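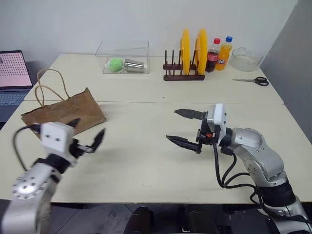
New rules for booking the meeting rooms at Citville Library

The library's three meeting rooms move to a new booking system in July. Anyone who already has a room reserved for the fall keeps it, and groups with a standing booking do not need to apply again. The changes cover new requests only.

Until now, requests have been taken by phone, by email and on the paper calendar at the front desk. Last year the library handled 987 room requests, and staff found that the same hour had been promised to two groups 28 times. Most of those mix-ups were sorted out the same day by moving one group to the reading area, but a tax help session and a grief support group both had to be put off.

"People plan their week around these rooms," said branch manager Mariama Boateng. "If we tell you the room is yours at six, it should be yours at six."

Requests will now go through one online calendar, which shows open hours for all the rooms. People without internet access at home can still call or come to the desk, and a staff member will enter the request while they wait. The paper calendar will be taken down.

The rooms have also been given names. The small room by the stairs is now Kuvau, the middle room is Cordier, and the large room at the back is Folora. The names were picked from cards left in the box at the checkout desk this spring. Folora seats 38 people with chairs in rows, fewer with tables out. Door signs are on order, and the old numbers will stay up until the signs come in.

Rooms are still free for nonprofit groups, clubs, tutors and study groups. Businesses may book them for interviews and staff training, but may not sell anything or charge admission. A group can book up to two months ahead and hold no more than four dates at one time. The old limit was six. Boateng said the lower number should open up early evening hours, which have been the hardest to get.

If a group has not arrived 20 minutes after its start time, the room may be given to someone else. Please call if you are running late - the desk will hold the room if they know you are on the way. After three missed bookings in a year, a group will have to wait a month before making a new one.

Food rules are the same as before. Covered drinks and cold snacks are fine in any room. Hot food is allowed only in Folora, where there is a sink. Tables and chairs can be moved, but please put them back the way you found them and wipe the tables down. Spray and paper towels are in the hall closet next to the restrooms.

Arnulfo Betancur at the front desk is handling questions during the changeover and can walk groups through the calendar in English or Spanish. He asks that group leaders check the phone number on their account, as many are out of date and the system sends its reminders by text.

The online calendar opens for new requests on 7/2/26 at 9 a.m. Requests left by voicemail before then will be returned in the order they came in.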